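Print this article | E-mail to a friend

Keeping the lid down

Wheeled carts have mostly replaced loose bags at the curb, but the lid is still the weak part of the system. Birkstead, a hillside town with steep streets and steady wind, spent a year trying out three ways to hold one closed.

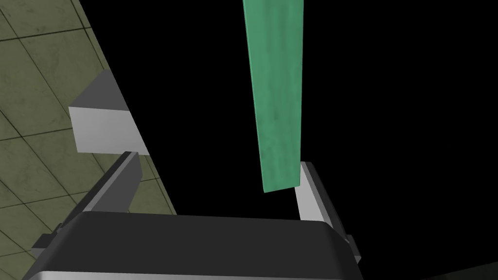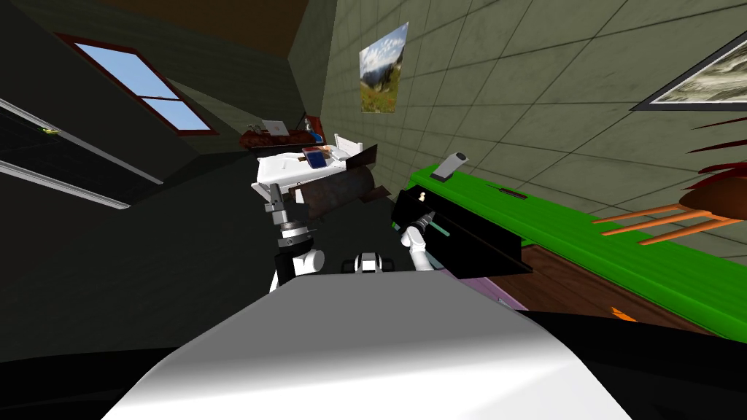
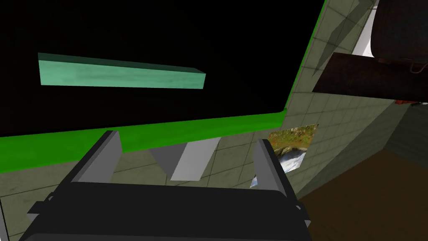

The town issues 1,804 carts. Before the trial, the works department logged 506 spill reports in a year, most of them from the upper streets. Sunil Amarasinghe, who runs collection, sorted the reports by cause and found that wind and animals could rarely be told apart after the fact. A lid that blows open at night is an invitation to raccoons by morning.

The first device, the Druver strap, is a rubber band with a molded hook. It is cheap and fits any cart, but the resident has to unhook it before pickup. When that step was missed, the cart was tipped and came back full.

The Grasik latch uses a weighted pawl inside the lid. It holds while the cart is upright and swings free once the cart passes a set angle, so the truck needs no change. The weak point is ice. Water collects in the pivot, and a frozen pawl stays shut at any angle. A drain hole, 8 millimeters across, was added in January and cut the number of stuck lids.

The third, from Bhutto, is a plain steel bar hung across the lid on two side brackets. It adds about 9 pounds to the cart and rattles on rough pavement. It also had the fewest failures of the three — there is very little in it to fail.

Hannelore Lenz, an engineer who reviewed the results for the town, puts more weight on the hinge than on the closure. "A lid with a worn hinge pin sits crooked," she says. "You can latch one corner and a raccoon will lift the other." She recommends checking the pins each fall and replacing any that show side play.

Birkstead has settled on the drained latch for the upper streets and will leave the lower ones as they are. Residents who already own a strap may keep using it, provided it is off the cart by 6 a.m.

Get our monthly newsletter. Enter your e-mail address to subscribe.

This site uses cookies. By continuing to browse, you accept their use.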